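Subject: Re: [oldboxes] Moving the list archive off Ponce
From: Titilayo Nwosu

Hi all,

Sorry for the slow reply, Thursday ate my whole evening. I did read Damián's message twice, though, and I have opinions (surprise!). A few pictures first and then on to the archive.

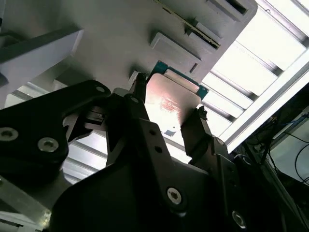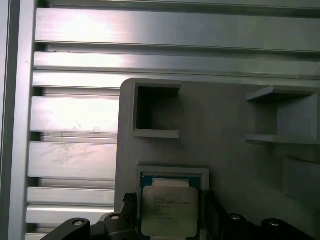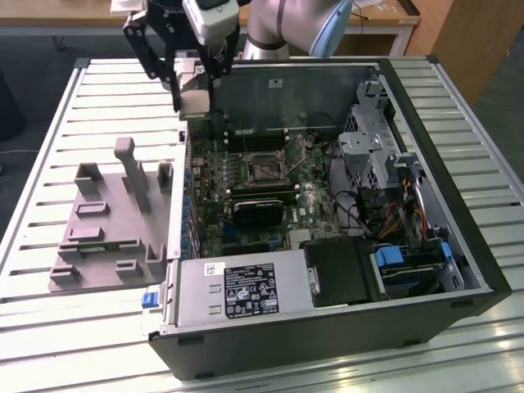
Okay, the archive. Damián wrote:

> The old Unix machine at Ponce goes off for good at the
> end of May. We have 17 years of list mail on it in one
> giant mbox file, plus 18 smaller ones that Guadalupe
> split out by topic. I'd like to just copy everything to
> Sitircombe as is and worry about the search page later.
> Any objections?
> Damián Manríquez

No objection to copying, and please do it soon! What worries me is "later." We said the same thing when we left Tremden, and the search page was down for so long that people started asking all the old questions over again. Iraís must have answered the one about serial cables four times. Half of what I go digging for is hardware stuff, too. Say you've got a tower on its side with the panel off and the CPU socket bare, like the one in the last picture, and you want that long thread on thermal paste. You want it right then, and you don't want to download a giant file and grep through it with paste on your thumbs.

So my vote is to copy the raw files first, untouched, and put up even a very plain index by month before Ponce goes dark. Subject line, sender, link, done. I have a little script that does this (ugly, but it chewed through 400 messages of mine without complaint) and I'm happy to send it to anyone who wants to laugh at it. It does choke on accented names in the older headers, so Damián, you'd show up as a row of question marks until somebody fixes that. Citlali, didn't you have a patch?

Also, can we please decide about attachments? I'd keep anything under 200 KB and leave a note where the bigger ones used to be. Guadalupe will disagree with me, and that's fine, she's the one who did all the splitting.

I'm around most evenings after seven if you want to try the script on one of the small files first.

Titilayo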